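Looking after concrete slabs outside: joints, cracks and stains

This page is part of my workshop notes. The other parts are about tools and paint, but many readers write to me about the driveway and the yard, so in May I collected what I know about concrete. I do not sell anything. I learned most of it by making the mistake first.

Before you start

Choose a dull day with no rain expected. Strong sun makes the surface hot and the filler gets a skin too early. I like to begin at 7 in the morning, when there is time to let everything dry before evening.

Sweep the whole surface with a stiff broom. Then get down low and look along the slabs, with your eyes near to the ground. From standing height a thin crack is easy to miss. Mark what you find with chalk.

Joint or crack?

Many people fill the wrong line. A joint was made on purpose when the slabs were poured, and it gives the concrete a place to move. It is mostly straight and goes from one edge to another. A crack goes where it wants, often in a curve. Please never put hard mortar in an expansion joint. In the next hot summer the slab will push against it, and a corner can break.

Big paved areas are good for practicing your eye. Look for the thin dark lines between the slabs.

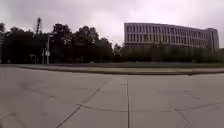
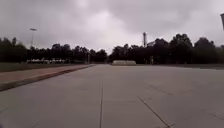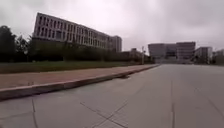
Cleaning the joints

1. Pull the weeds by hand after rain, when the roots come out easier.

2. Scrape the joint with an old flat screwdriver. I use a hook tool from Nolon, but the screwdriver does the same work, only slower.

3. Blow or brush out the dust. If dust stays inside, the sealant holds to the dust and comes off in one long piece, like a noodle.

4. Press in a foam cord a little wider than the joint. Put a flexible sealant over it, and keep it slightly lower than the surface so the shoes and the broom do not touch it.

Filling a hairline crack

If it is so thin that a fingernail does not go in, I leave it alone and look again next spring. For a wider one I use the gray crack filler from Drutura. My cartridge is 470 ml and I had enough for the driveway and the step by the kitchen door. Cut the tip small. You can always cut it bigger, but not smaller.

Dark patches

Dark patches are not always oil. Try first warm water with a spoon of dish soap and a hard nylon brush, and rinse well. For real oil, cover the place with cat litter over the night, sweep it away, and then wash. Do not use a steel brush. Small pieces of wire stay in the concrete and make rust points.

Along the curb

Sand and leaves collect at the bottom of the curb and hold the water there. Every Friday I walk along it with a narrow shovel. Check also that the drain opening is free, especially in the fall. If grass grows over the edge, cut it with a half-moon spade and take the cut pieces away the same day.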